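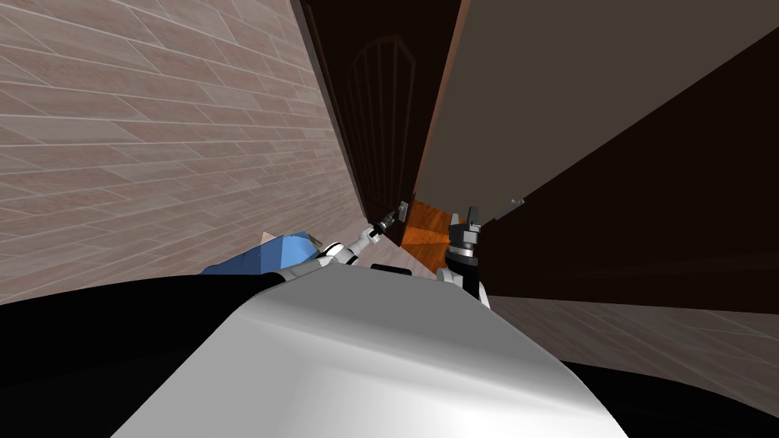

Frequently Asked Questions: Contributing Demonstrations to the Urkwood Household Set

Last revised in August. Questions that are not covered here can go to Hipólito Gallardo through the contact form.

What is the Urkwood set?

It is a collection of recorded household tasks carried out by a two-armed robot in simulation. Each recording is driven by a person from start to finish. The recordings are used to train a control policy, which learns to produce arm and base motions from camera views and joint readings. The current release has 975 accepted demonstrations.

Do I need a robot to take part?

No. Everything runs in the simulator. You need a computer that can run the Prenau client, a stable connection, and a pair of hand controllers. A keyboard and mouse will open the client and let you look around, but we don't accept demonstrations recorded that way. The motion comes out in steps and the policy picks up the steps.

Which viewpoint will I be driving from?

The default is the head camera. You look down over the robot's own body, which is silver-white and takes up the bottom of the view, with the arms reaching out past it. Many people find this odd for the first hour. You can open a second window with a room view while you practice, but it has to be closed during recording. The policy won't have the room view, and you shouldn't make decisions based on things it can't see.

The view is tilted. Is something broken?

Probably not. The head camera can pitch and roll with the body, and at steep angles the floor and walls will run diagonally. If you are close to furniture, a door or a cabinet side can fill a large part of the view. Record anyway if you can still see both grippers and the object. If the view stays tilted after you return to the start pose, reset the session and send us the log.

What counts as one demonstration?

One task, from the start pose to the end condition listed on the task card. Press record before you move and stop recording after the arms are still. Don't trim the ends yourself. The upload tool does that, and it needs the still frames to find the cut points.

How many times should I repeat the same task?

Up to 7 times per room layout. After that the client moves you to another layout. Repeating a task in the same room gets easier quickly, but the later recordings add very little because the paths are nearly the same.

Should I try to be fast?

Work at a pace where you don't have to correct yourself much. Very slow recordings are also a problem, as the policy learns to hesitate. If you need to stop and think, end the attempt and start again.

I dropped the object and picked it up again. Do I throw the recording away?

Keep it and tick "recovery" on the upload form. We want these. A policy trained only on clean attempts has no idea what to do after a miss. There are 309 recovery recordings in the set so far and we would like more. Please don't drop things on purpose. Staged drops look different from real ones and we have had to remove several batches.

Can I use either arm?

Yes, unless the task card names one. Use the arm that is closer to the object. Keep the other arm in view and out of the way if possible. Two-arm tasks are marked on the card, and for those both grippers must take part in the task.

The gripper passed through a door. What now?

Stop and discard the attempt. Collision errors happen most often with doors and narrow gaps, where the arms and the body are both near a surface. Recordings with a pass-through are rejected in review even when the task was completed. If it happens twice in the same spot, report the layout number.

How are recordings checked?

First an automatic check looks for missing frames, joint limits and collisions. Then a reviewer watches the recording at double speed. In the last round we received 1069 uploads and accepted some of them into the set; the rest were returned with a reason code. You can see the code under "My uploads".

Why was my recording returned with code C?

Code C means the end condition was not met. The usual cause is stopping the recording while the gripper is still closed on the object. Open the gripper, back away, and wait a moment.

Can I write my own task descriptions?

Yes. Keep them to one short sentence in the way you would say it to another person. "Put the cloth on the shelf" is good. Do not describe how the arms should move.

Does the set work with other controllers?

Recordings made with the Van Rooij hand controllers and with the Clilard pair are both accepted. Choose the right profile in the client before you start. The wrong profile swaps the wrist axes, and we can't repair that afterward.

Can I withdraw my recordings?

Yes, until a release is frozen. Select them under "My uploads" and choose "Withdraw". After a freeze they stay in that release but will be left out of the next one.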